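マツダの卓上保冷ショーケース、半年使ってみての感想

パン教室の仲間と月に何度か小さな朝市に出るようになって、いちばん困ったのがサンドイッチの置き場所でした。焼き菓子や食パンなら籠に並べて布をかけておけばいいのですが、卵やハムをはさんだものはそうはいきません。最初のうちはクーラーボックスに入れて、注文が入るたびに蓋を開けて取り出していたのですけれど、中が見えないものはやっぱり売れないんですね。隣のお店の人にも「え、サンドイッチもあったの」と帰りぎわに言われてしまって、これはもう道具を買うしかないなと思ったわけです。

そんなわけで去年の10月に買ったのが、Matsudaの卓上保冷ショーケースです。あれから半年たちましたので、同じように小さな規模で食べものを出している方の参考になればと思って、長々と書いてみます(本当に長いので、お茶でも飲みながらどうぞ)。

買うまでに迷ったこと

候補は三つありました。ひとつはClestitzの背の高いタイプ。ガラスが曲面になっていて、それはもう見とれるくらいきれいなのですが、重さを聞いてあきらめました。わが家は駐車場から玄関までに階段があって、毎回あれを抱えて上り下りするのはどう考えても無理です。もうひとつはWisowの折りたたみ式で、こちらは保冷剤だけで冷やす仕組み。軽いし安いし、実は今でもちょっと心が残っています。ただ、お店で扉を開け閉めさせてもらったら、マジックテープがべりべりと大きな音をたてるのがどうにも気になって。静かな朝の広場であの音はちょっと、と思ってしまいました。

結局、電源でも保冷剤でも使えるMatsudaに落ち着きました。値段は三つの中でちょうど真ん中です。買いものの決め手というのは案外こんなもので、最後は持ち手の握りやすさで選んだようなところがあります。

届いて最初に思ったこと

箱が大きい! 本体そのものは思っていたとおりの大きさだったのですが、緩衝材がこれでもかと詰めてあって、玄関がしばらくふさがりました。組み立てはほとんどなく、棚板を差しこんで脚のゴムをつけるくらい。説明書は字が小さめで、老眼の始まった身にはつらいところです。図が多いので、だいたいは絵を見ながら進められました。

棚板は2枚ついてきます。高さは4段階に変えられるので、背の低い卵サンドの日は2段、フルーツをたっぷりはさんだ日は1枚はずして、というふうに使い分けています。棚板のふちが少し立ち上がっていて、車の中で揺れても中身がすべり落ちにくいのはありがたいですね。この「少し」の加減がよくできていて、トレーごと引き出すときには引っかかりません。

冷え方について

いちばん気になるところだと思います。電源をつないで使うぶんには、まったく不満はありません。前の晩から台所で動かしておいて、朝になったら車に積む、というやり方をしています。保冷剤だけに切りかえたときは、春と秋なら朝市が終わるまで十分にもちました。夏はまだ経験していないので、そこは正直なところわかりません。今のところ、暑い日は必ず電源のある区画を予約するつもりでいます。

注意したいのは、扉を開けたまま話しこまないことです。当たり前なんですけれど、常連さんがいらっしゃるとつい手が止まってしまって、気がつくと中の温度計が7度を超えていたことがありました。それからは扉を閉めてからおしゃべりするように心がけています。心がけているだけで、できていない日もあります。

並べ方のこと

ケースを買って変わったのは、並べ方をまじめに考えるようになったことです。それまでは詰められるだけ詰めていたのが、外から見えるとなると、具の見える面をどちらに向けるか、隣とのすき間をどれくらいあけるか、急に気になりだしました。あれこれ試して、今はクリーム色のトレーに、切り口を手前にして立てて並べるやり方にしています。パンの白っぽい色にも具の色にも合いますし、朝の光の中でもやさしい感じに見えるんです。黒いトレーも試しましたが、こちらは粉が目立って、わたしのような大ざっぱな人間には向きませんでした。
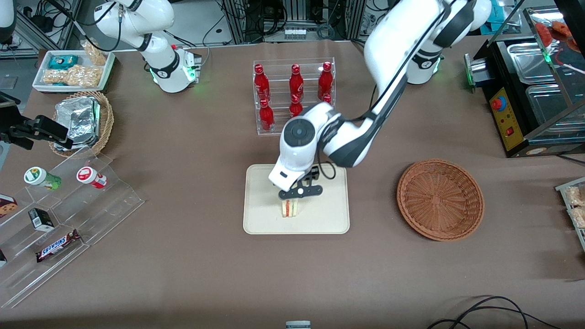
三角に切ったサンドイッチも、このケースの棚に立てたまま入りますか。

食パン1枚を斜めに切った大きさなら、棚板を下の段につければ立てたまま入ります。厚切りのパンで具を山ほどはさむ場合は、上の棚板をはずしてください。

それから、これは買ってから知ったことですが、棚の奥のほうはよく冷えるかわりに、パンの表面が少し乾きやすいようです。うちでは奥に紙で包んだものを置き、手前に見本の分を置いています。葉もの野菜を入れた日は、奥に寄せすぎると端がしんなりするので、真ん中あたりがちょうどいいみたいですよ。

お手入れ

ガラスははずせません。ここは残念でした。内側の角に手が入りにくく、布を菜箸に巻いて拭いています。棚板のほうは丸洗いできて、乾くのも早いです。底には水受けの小さな引き出しがあり、これを捨てるのを忘れると、車の中でちょっとした悲しいことになります。わたしは一度やりました。座席の下に敷いていた新聞紙がすっかり吸ってくれて、事なきを得ましたけれど。

扉のパッキンは、使っているうちに少し粉っぽいものがたまってきます。細い刷毛でさっと払うと取れます。お菓子用の刷毛のお古がちょうどよくて、今はケースの横にぶら下げてあります。

音と重さ

電源を入れると、低いぶーんという音がします。家の台所では気になりましたが、外ではまわりの話し声にまぎれて、ほとんど聞こえません。重さは、わたしひとりで持てるぎりぎりのところ。腰に自信のない方は、台車を一緒に買うことをおすすめします。わたしはRullelの折りたたみ台車を合わせて使っていて、これがまた働き者なんです。砂利道だと少しがたつくので、入口から区画まで舗装されていない会場では、急がずゆっくり押していってくださいね。

気になるところをもう少し

中の照明の色が、どうも青白いのです。冷えている感じは出るのですが、卵の黄色がくすんで見えてしまう。電球色のものに替えられないかとお店に問い合わせたら、49番という部品番号の交換用ランプがあると教えてくださいました。取り寄せてつけてみたら、卵サンドがぐんとおいしそうに! これは最初からどちらか選べるようにしておいてほしかったなあと思います。

あとは、値札を立てるところがありません。ガラスの上に置くと風で飛びますし、テープで貼るとはがしたあとが残ります。今は小さな吸盤つきのクリップを使っています。百円ショップのもので十分でした。

コードもやや短めです。会場の電源はたいてい区画の端にありますから、延長コードは用意しておいたほうが安心です。屋外用のものを選んでください。

買ってよかったかどうか

よかったです。サンドイッチの売れ方がはっきり変わりましたし、なにより、お客さまが指をさして「これと、これ」と選んでくださるのがうれしくて。小さなお子さんがガラスに鼻をくっつけて迷っている姿など、クーラーボックスの頃には見られなかったものです(おかげでガラスは毎回拭くことになりますけれど)。

月に一度きりの出店という方なら、Wisowの折りたたみでも足りるかもしれません。毎週のように出る方や、生クリームを使ったものを出したい方には、こちらをおすすめします。夏を越したら、暑い時期の冷え方を書き足しますね。フルーツサンドの日の棚の組み方についても、そのときに一緒に。

2019-04-13 記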